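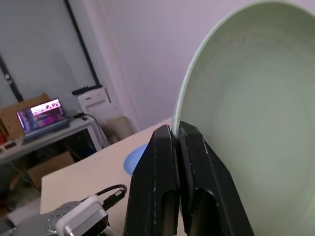
Tag der offenen Tür bei Ralley: lohnt sich die Robotervorführung mit Kindern?

Meine beiden (6 und 9) wollen unbedingt den Roboter sehen, der Geschirr greift. Wir fahren eine gute Stunde hin. Darf man nah ran, und wie lange dauert das? Muss man sich anmelden?

Gefragt von Endale_Nord

Tsehay Birhane
War im Januar dort. Eine Vorführung dauert 20 Minuten, pro Gruppe dürfen 2 Kinder nach vorn an die Absperrung. Der Greifer hat zwei schwarze Finger und fasst den Teller am Rand. Das geht langsam, man sollte keine Show erwarten. Meinem Sohn gefiel es, meiner Tochter wurde es nach dem dritten Teller langweilig. Anmeldung am Empfang, Raum 216. Wer erst mittags kommt, wartet lange. Fragen beantworten die Leute gern, auch die von Kindern. Parken kann man hinter der Halle, die Einfahrt ist schlecht ausgeschildert.

mko2000
Kenne nur die Vorführung bei Tarix, die war größer. Kaffee gab es da auch. Zu Ralley kann ich nichts sagen.

Renlow_Fan
Der nächste Termin ist Montag, 19. Oktober. Anmelden geht inzwischen auch telefonisch, dann bekommt man eine feste Uhrzeit. Für den Sechsjährigen würde ich etwas zum Draufstellen mitnehmen, die Absperrung ist ziemlich hoch. Anfassen darf man den Arm nicht.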